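Trullier Road Residents' Association
Minutes of the general meeting, 12 November 2020

Held by telephone and video. Fourteen households joined, of which three could hear but not be heard until item 2. The chair opened at ten past seven.

1. Minutes of the last meeting

Agreed, with one correction. The minutes said that members "welcomed" the parking proposal. Several members did not recall welcoming it. The word was changed to "received".

2. Residents' parking scheme

The secretary read out the letter from Lenico, the firm hired to run the consultation. It states that 402 replies came in and that there is "clear support" for permits on both sides of the road. It does not state how many replies came from people who live here. The secretary had written to ask and was sent the same letter again.

A member from the lower end said she was in favour of permits in principle and had been for years, but could not see how a scheme running from ten till noon would stop people who park overnight. The chair said the hours were meant to deter commuters. It was pointed out that there had been very few commuters since the spring, and that the survey was carried out in February, before all that.

The member for the corner houses asked what the permits would cost in the second year. The letter gives a price for the first year only. Lenico had told him by phone that later charges would be "in line with similar schemes", and when he asked which schemes, the call was passed to someone else and ended there.

A vote on supporting the scheme as it stands was taken: three for, nine against, two not voting. It was agreed to write back asking for the replies broken down by street, and the price for later years, before giving any view.

Action: secretary.
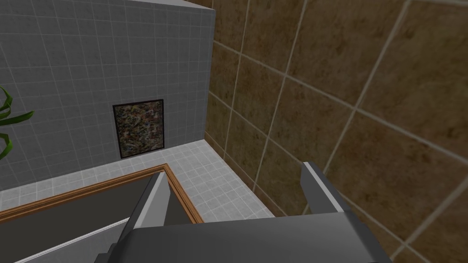 Page last changed: 14 November, 09:40

3. Clirkska Lane footpath

The path is still closed at the allotment end. The notice on the fence says six weeks, and has said six weeks since the summer — it has been replaced once, with the same wording. Nobody at the meeting had seen any work being done. One member had seen a van.

The chair was hopeful that it would be open by February. Other members asked what this was based on. The chair said it was based on a conversation. It was agreed not to put a date in the newsletter.

4. Street trees

Esquivel, the contractor, has offered to plant six young trees at a reduced rate, with watering left to residents. Some members liked the idea. Others remembered the last planting and asked who had watered those. No answer was recorded. Deferred until names have come forward for a watering rota, with at least two names to each tree.

5. Money

The balance was read out and accepted. The bank charge was queried again and will be queried with the bank again.

6. Any other business

The grit bin is full, but the lid does not shut. A member asked whether the newsletter could be shorter. The editor said it could if people stopped sending things in late.

The proposal for a logo was raised once more and not seconded.

Next meeting: February, date to be fixed once the hall confirms whether it is taking bookings. By telephone if not.

The meeting closed at twenty to nine.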